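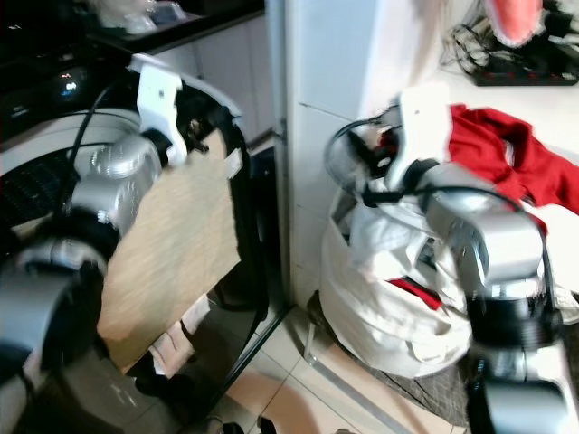
Couldn't you just leave it all in the bag until somebody needs a shirt, one caller to our Bromport shop wanted to know last month. Well, yes, you could! Plenty of us do, me included, and that's more or less how the Kosent washday guide came to be written.

Roslow launches free washday guide for busy homes

Bromport, Aug 26, 2019

I've been with Roslow long enough to have heard every laundry confession going, and I'm really pleased to say that from today anyone can pick up our new guide, Kosent, free of charge from the shop counter. We've printed 1,000 copies. It's a small booklet, stapled, and it fits in the drawer with the pegs and the spare bulbs.

We started on it in May, when we asked customers to write down the bit of washday they put off most. We got 500 cards back (I'd ordered far fewer biscuits than that as thank-yous, so apologies if you had a mint instead). I thought ironing would walk it. It didn't come close! The job people dread is the one in the middle, when everything is clean and sitting in a great heap on the floor and you've got to decide what goes where.

So Kosent is nearly all about the heap. It begins with emptying one bag at a time. Whites first, as they tend to be the biggest pile and you feel you've got somewhere once they've gone upstairs. Then flat things like tea towels, pillowcases and cloths, which stack up quickly and don't need much thought. Clothes with zips come later, fastened before you fold them, and odd socks get a page of their own which I'm rather proud of.

There's a section on doing it all in the kitchen too. Our cards told us that's where most of the folding gets done, usually on whichever bit of worktop is free, between the kettle and last night's washing-up. The guide suggests clearing a patch before you start and wiping it down – a clean towel laid over it does nicely if the top is still damp.

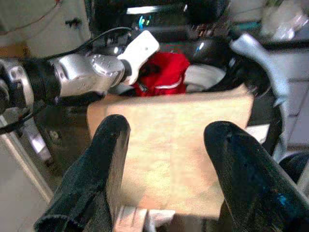 Towels take up more of the booklet than I'd planned. I fold mine in half longways and then in thirds, and I honestly believed the whole town did the same until we tried it out at our Escobar Road branch and had a very lively afternoon of it. We've put in 2 methods, one for shelves and one for baskets, and you can pick your own side.

Colours get a fair hearing as well. If you've got one bright red thing that has to go round by itself, the guide has a few ideas for saving up enough reds to make a proper load. I've been keeping mine in a pillowcase on the back of the door and it's working well so far, though I do forget it's there.

Alongside the booklet we're putting £600 towards washing powder and mending kits for local families, and these will be handed out from both shops while they last. You don't need to buy anything or fill in a form. Just ask at the counter.

If you'd like a batch of guides for a school, a library or a block of flats, drop us a line and tell us how many you could use. Large print copies are being done now. Journalists are welcome to come in and have a go at the towels, and I'll gladly put the kettle on.

Issued by the Roslow shop office, Bromport. Copies of the guide can be collected during normal opening hours.

Comments

Guest
Picked one up this morning. Thirds all the way for me, halves never sit flat on our shelf.

Guest
Is there anything in it about duvet covers? Mine eats everything else in the wash and I find socks in the corners weeks later.

Roslow shop
Page nine! Button it up before it goes in.

Guest
Tried doing the whites first. Got as far as the pillowcases and then my tea was ready, so the rest is still on the floor. Good booklet though.

Guest
Will Escobar Road have the large print ones as well, or is it just the main shop?

Recent from Roslow

Peg bags back in stock at both shops
Escobar Road branch: new opening hours
Mending table returns this autumn
How to get candle wax out of a tablecloth
Your washday cards: the best replies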